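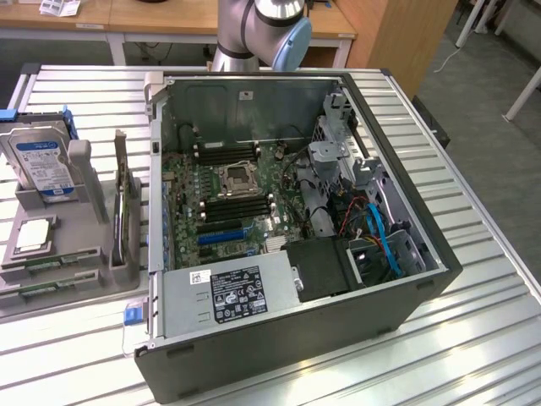 Desktop tower with the side panel off and the processor socket and memory slots empty.

Two votes in Zostine: the deputy returning officer on recounts and rejected ballots

The November by-election for the Zostine seat on Nalen borough council was decided by two votes. There were 3,414 ballot papers in the boxes and 182 of them were rejected. Rokeya Khondokar was deputy returning officer. She spoke at the council offices after the period for challenging the result had closed, and asked that the conversation keep to procedure and leave out the candidates.

The first question was the number of rejected papers, which was high for a single seat. Khondokar put most of it down to the parish poll held on the same day, for which voters were handed a second paper. The parish poll allowed up to three choices. The borough contest allowed one.

"If you give a person two papers and the rules are different on each, a proportion will apply the wrong rule to the wrong paper," she said. "We had a large group marked for more than one candidate. Those are void. There is no discretion in it. The voter has voted for more candidates than they are entitled to and the paper cannot be counted."

The remainder were blank, or void for uncertainty, or carried something that could identify the voter. She said the uncertain ones take the time. A cross placed across a dividing line is looked at for where its centre falls. A tick is accepted, as is a single number one, provided nothing else on the paper contradicts it. Words are accepted if the meaning is plain.

"A paper isn't void just because the mark is the wrong sort of mark. People in the hall often assume it is. The test is whether the intention appears clearly. Agents know this, on the whole, but new agents will object to a tick."

Every doubtful paper was shown to the agents before a ruling was given. Where an agent objected to a rejection, the paper was stamped to show that the objection had been made. Khondokar said the stamp is widely misunderstood. It does not suspend the decision or put the paper into a separate total. It records the point in case the matter goes to an election court.

Agreeing the recount

The first full count produced a provisional margin of three. Pascual Escobar, agent for the candidate in second place, asked for a recount before the declaration, and it was granted without argument.

"I asked for the bundles to be checked first and then for the whole thing," Escobar said by telephone. "A bundle check finds a paper in the wrong pile. It doesn't find a bundle that is one short. You need both."

The recount found one paper for his candidate in a bundle belonging to a third candidate, and the margin moved from three to two. A further recount was requested and also granted, and gave the same figures. Escobar asked for another. It was refused.

Khondokar was asked how that decision is reached. The rules allow a returning officer to refuse a recount if the request is unreasonable, and do not define unreasonable.

"You look at whether the last count changed anything. If it changed, there is a case for going again. If you get the same figures twice, by different staff, with the tables swapped over, the case is weak. The margin on its own is not the test. It matters to how readily you grant the first one."

Escobar accepts the refusal and disputes part of the reasoning. His view is that the rejected papers should have been gone through again in full at each recount, with agents present. At the last one they were only counted as a total.

"The number was right. I never said the number was wrong," he said. "I wanted to see the rulings made afresh, by someone who hadn't made them the first time."

Khondokar said adjudication belongs to the returning officer and those deputed to do it, and that the rulings had been seen by all agents when they were made. She would not reopen them unless an agent identified a particular paper or a class of papers treated inconsistently.

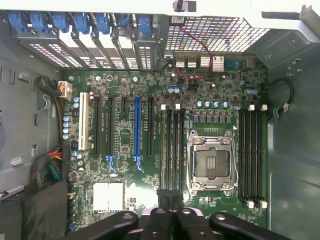 Verification and the late box

One box, from the polling station at Verbeke Hall, reached the count after the others. The presiding officer's ballot paper account had been completed on a superseded form, and the line for spoilt papers was missing. The box was opened and verified in the ordinary way, and the account was reconciled against the unused papers and the corresponding number list.

"A paper account that doesn't balance is a question. You work through it until you can explain the difference, and you write the explanation down," Khondokar said. "In that case it was papers handed back by voters and replaced. They were in the envelope, properly marked. The form had nowhere to put them."

The old forms have been withdrawn from the station packs. She has also recommended that the two ballot papers be printed in more strongly contrasting colours when polls are combined, and that the instruction on the number of votes be repeated on the notice inside each booth.

Escobar has written to the council in support of the second proposal. The Zostine seat is up again at the next ordinary elections.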